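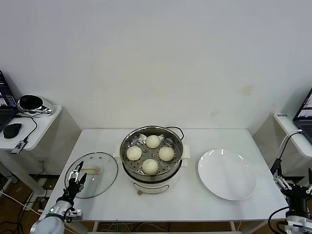
Why does the label printer feed a blank label after every printed one?
The label length saved in the printer doesn't match the roll that is loaded. Run a media calibration with the new roll in place, then set the same length in the driver on each computer that prints to it.

Ticket 3389
Status: Closed
Opened: 19 Oct 2021
Site: Pulten, Brovville packing room
Raised by: Khanyisile Kekana
Handled by: Thulani Ngcobo
Equipment: Prundon desktop label printer, network connected
Software: Margaritis stock and labels
Priority: Normal

Reported fault
Printer puts out one good label and one blank. Started this morning after the roll was changed. We are using up twice the labels and someone has to peel off the blanks by hand. Have turned it off and on. The light on the front is green. Printing from the office computer does the same as printing from the packing room. – KK

09:12 TN
Picked up. Please could you tell me the size printed on the outer box of the new roll, and whether it is the same as the old one? Also please hold down the feed button for one press and say how many labels come out.

09:40 KK
Old box has gone to recycling. New box says 100 x 50 mm. One press of feed gives one label and stops in the right place. So it is only when we print that we get the extra.

09:48 TN
Thanks. If feed stops correctly then the gap sensor can see the gaps, so I don't think the sensor is dirty. Checked the driver remotely on the packing room computer. Stock size there is set to 100 x 75 mm, left over from the previous rolls. The template in Margaritis is also 75. Changed the driver to 100 x 50. Please send a test page from the driver, not from Margaritis.

10:05 KK
Test page is fine, no blank. Printed a real label from Margaritis and got the blank again, and the bottom line (the use-by date) was on the second label this time.

10:11 TN
Expected, as the template is still the old length. The software sends its own page size and overrides the driver. I have made a copy of the template at 50 mm and moved the date line up next to the batch number. Left the old one in place with OLD at the start of its name. Please close Margaritis fully and open it again before trying, as it keeps templates in memory.

10:30 KK
Packing room is printing properly. Office still gives a blank.

10:34 TN
Office computer has its own copy of the driver. Can't reach it at the moment – it shows as offline to me. Is it switched on?

11:20 KK
It was asleep. On now.

11:31 TN
Connected. Same wrong size in the driver, now changed. There was a second copy of the printer on this computer, called Prundon (Copy 1), and it was set as the default. Removed it. Printed 30 labels from the office as a run. Please check them.

11:45 KK
All good, no blanks and the date is where it should be. The text looks a bit faint on the left side though. Was like that before.

11:52 TN
Faint on one side is normally the print head needing a clean or the roll guide being off centre. With the printer off and cool, wipe the head with one of the alcohol wipes from the drawer under the printer, leave it for 3 minutes, then push both guides in until they just touch the roll. Don't turn the darkness up in the driver, it is already high enough.

14:08 KK
Cleaned and guides moved in. Left side is better. Happy to close.

Cause
Label stock changed from 75 mm to 50 mm long. Driver on both computers and the Margaritis template were still set to the old length.

Fix
Driver size changed on both computers, duplicate printer removed from the office, new template made. Print head cleaned on site.

Follow-up
Old template to be deleted in May if no 75 mm rolls have been ordered by then. TN to do.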